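Open day at Whiteley, April 9, 2023

We got to Whiteley just after the doors opened and paid 2 pounds each for tea and a biscuit. The handwriting room was at the back, past the Zokisar stand, with whiteboards and red markers on cloth-covered tables. I stayed there longest.

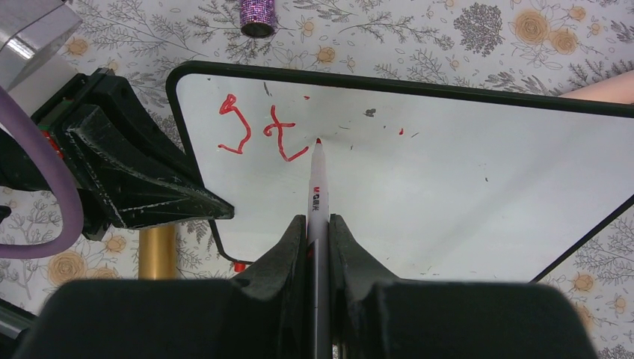 Bram Van Beek, who ran the room, likes thick marker strokes for learners — any wobble in a curve shows up straight away. He said to slow down on the loops and lift the pen cleanly at the end. My own letters leaned badly.

After that we looked round the paper store and caught the 720 bus home. The next open day is in October.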